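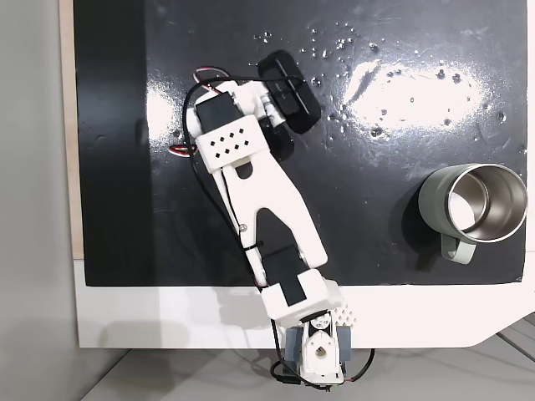 From: Heather Moffat
To: the walking and stations list
Subject: Re: Stindenitz to Skallitz on foot, is the old railway path open?

Yara Mahasneh wrote:

> Hello all, I'm thinking of walking the old branch line from
> Stindenitz to Skallitz in June, carrying a small tent. The map I've
> got shows the trackbed as a dotted line that simply stops before
> Geseck. Has anyone been through lately? I'm also wondering
> whether there's anywhere to buy food on the way, and whether the
> viaduct can be crossed or you have to go down and up again.
> I'm a steady walker but not a fast one.
>
> Yara

Hello Yara, and what a good plan! I did the whole thing last summer with my sister and I've been boring people with it ever since, so you've asked the right list.

Yes, you can get through. The dotted line stops before Geseck because the trackbed was ploughed in there years ago, but there's a farm track on the north side of the field that brings you back to the line by the old goods shed. Look for a green gate with a yellow arrow on the post. We missed it the first time and ended up in a bean field, very pretty, quite the wrong way. If you get to a brick bridge with no road over it you've gone too far.

The viaduct is open to walkers and it's glorious. The parapets are high, so you needn't worry if you're not keen on drops (my sister isn't, and she was fine as long as she looked straight ahead). There are 3 benches on the Skallitz side and I'd save your lunch for those. We had swifts going over the whole time we sat there, screaming their heads off.

Food: Stindenitz has a proper grocer and a baker, so stock up before you set off. After that it's Figueiredo in Geseck, a café in the old booking hall, and please do stop even if you aren't hungry. They've kept the ticket window and you order your coffee through it! The almond cake is huge. When we went they were shut on Wednesday, so it might be worth checking before you count on it for supper. Skallitz has two pubs and a shop that sells mostly string and tinned peaches.

Camping I know less about. We stayed in a room above the café, which was plain and clean and looked out over the platform. There's a flat meadow by the river below Geseck where we saw a couple of tents, but I don't know whose land it is. Somebody else here may be able to say.

A few odds and ends:

The cutting after the second crossing keeps hold of its water. It had been dry for a fortnight when we went and we still came out with mud over our ankles. There's a path along the top if you'd sooner stay clean, but you lose the ferns, and the ferns are wonderful.

The milestones are still in place nearly all the way, painted white, with the distance in metres from the junction. My favourite is the one marked 946, half inside a hawthorn. I would have expected one at 1,000 and we hunted for it for ages without any luck. There's another at 3,000 with a lovely iron cap on it. If you find the missing one, please tell me where!

The signal box at Skallitz is being done up. You can look in through the windows and see the levers, and when we passed there was a man up a ladder who was delighted to talk about window putty for as long as we'd let him.

On time, we took two days and I wouldn't try to do it in one. You could if you marched, but then you'd have no time for the viaduct or the cake. The last bus back from Skallitz went at ten past six when we were there. The timetable in the shelter was an old one, so ask the driver on the way out.

I've got a sketch map of the Geseck bit that I drew for my cousin. It's rough but the gate is on it. Shall I send it to you off list?

Do write and tell us how you get on, I'd love to hear about it.

Heather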